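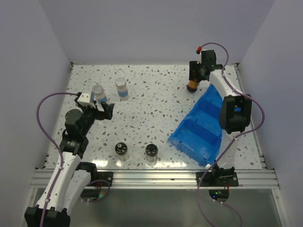

Is a two-armed kit worth the money if you only want it for fiddly sorting jobs? If the jobs change from week to week then I think it is, and if you only ever do the one job you would be better off with something simpler.

I get asked that more than anything else since I mentioned in April that we were trying out the Weltby, so I thought I had better sit down and write it up properly. It has taken me far longer than I meant it to (sorry, Theresia, I know you've been waiting!), but I did want to live with it for a good while before saying anything.

The price first, as everyone skips down to find it. We paid 2,682 euros for the pair of arms with their grippers, and the enclosure was another 1,550 on top. You can leave the enclosure out and bolt the arms to your own bench, and Hendrik Vermeulen did exactly that with his. I'm glad we didn't. I like having walls round the thing, and I like the aluminium rail along the front even more, with its long grooves and the mounting plates sitting straight on it. After years of G-clamps it feels like a proper luxury.

Putting it together took Ward and me seven evenings, with a fair amount of tea. The booklet is good on the arms and rather thin on the cables. Ours are purple, and they go out from the grippers in big lazy loops and back down along the arms, which looked so untidy to me that on the second evening I tied them in close. Please don't do that. The wrist needs all that slack when it turns, and mine gave a nasty little tug the first time I sent it home. I cut the ties off again and have left the loops alone ever since.

The job I gave it was jars. I have a great many small things in clear jars, some with silver lids and some with black, and a blue bin with dividers that I wanted them sorted into and out of. Silver lids have been a joy. Black lids took more patience, and I found I had to set those jars well apart from one another before the grippers would go in between them without nudging a neighbour. The smaller cup-shaped bits are easier than I expected, and it will hang on to one quite happily while the other arm gets on with something else.

My one real grumble is the tabletop. It's white with little flecks in it, brown and grey and a pale blue, and very handsome, but it has a shine at the front edge that bothered me under our old ceiling light. I moved the lamp and that was the end of it, though a duller finish would have saved me an evening of muttering. Annelies Verstraete has the Tusico, with a plain grey top, and says she has never had the trouble.

Support has been kind. I wrote to them twice, once about the booklet and once about error 711, which had me completely stumped - a loose plug, as simple as that - and both times I had a friendly reply from a person who had clearly read my message all the way through.

I still want to try the softer finger pads, and Ihor has promised to lend me his set when he's finished with them. If anybody has used those on glass, do leave me a comment and tell me how you got on.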